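Ilside Community Help > Home & Storage > Kids' stuff

Long table against the wall keeps filling up with blocks and odds and ends -- how do you sort it?

Juniper Okafor
Posted 2 February 2019

Hi all, hoping for ideas. We've got one long cream table against a white wall and the back of it has turned into a shelf. Big clear plastic bag of coloured building blocks in the middle, little cube puzzle in with it or next to it, a handheld game, another plastic bag all scrunched up, iced drink (mine, sorry), a teal tray, flat cardboard box, a teal storage box with a packet in it. Blocks come out the front of the bag every time anybody goes near it. And then a few end up down the left side of the table under the cables.

I've got 17 minutes before school pickup most days so it needs to be quick. Don't want to buy a whole unit. Table has to stay usable at the front. Bag or tub for the blocks? And what do I do with the rest of the row?

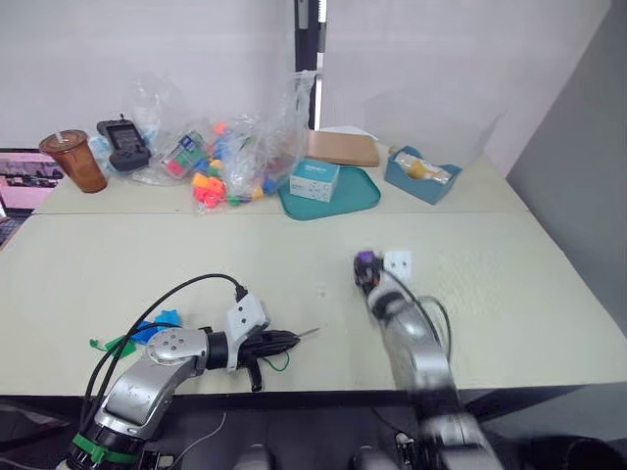 3 shares · 2 replies

Dwayne Pettigrew
Replied · 6 found this helpful

Tub. Bags are hopeless for blocks, they slump and you can't get a hand in without half of it coming out. Get a shallow one with a lid, wider than it is tall. We had the Salta one from the Bellamy shop, had over 600 pieces in it and it still shut. Don't sort by colour!! We did that one April and it lasted two days.

Order I'd do it in:

-- drink off the table first. Lid or no lid. Sticky blocks are a nightmare to wash
-- everything along the back wall goes in the tray, the teal box, or another room
-- scrunched up bag, bin it or fold it. Same with the cardboard box if it's empty
-- game thing lives with its charger, not with the toys
-- strays last. Do one sweep left to right with your forearm, tub held under the edge

If your table has a join running the length of it like ours does, use that as the line. Storage stays behind it, playing and making happens in front. Kids get that straight away, no labels needed. Check the join for crumbs and bits too, an old bank card gets them out. 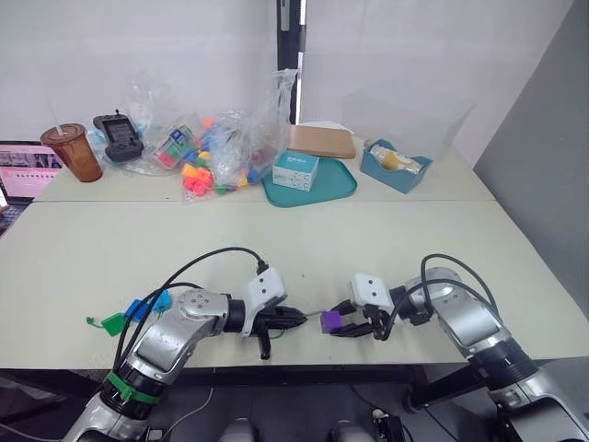 Also put the puzzle cube somewhere it can be seen or it'll end up at the bottom of the tub and you'll be tipping the whole lot out to find it. Ask me how I know. Any string or ribbon goes in a zip bag of its own, it tangles round everything otherwise.

Whole thing takes me less time than the kettle now. First go was a fair bit longer so maybe dont start right before pickup.

clultska_mum
Replied · 0 found this helpful

we just put a fitted sheet over the table and bundle the lot up at night. not tidy but its fast. colour doesnt matter

Viewed 3608 times

We use cookies to keep you signed in and remember your settings. Accept | Manage

Related on Ilside
Getting marker off a cream tabletop
Best lidded tubs that actually stack?
Puzzle cube gone stiff, can I oil it
Where do you keep game chargers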